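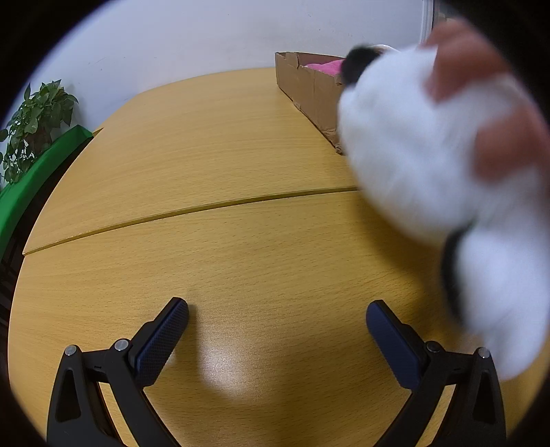 Fastex sells its wall decals on one word, removable, and I have stopped taking it at face value. The Harville shop I visited in November swore the film would come off anything smooth. Fair enough, but plenty of surfaces only look smooth. Take a wooden tabletop with a narrow seam running across it and a slightly raised strip along the joint: is that one surface or two? The brochure doesn't say.

Ingeborg Rieger, a sign installer for 14 years, trims her film at every joint – and charges for the time. I'd pay her before I'd trust the brochure.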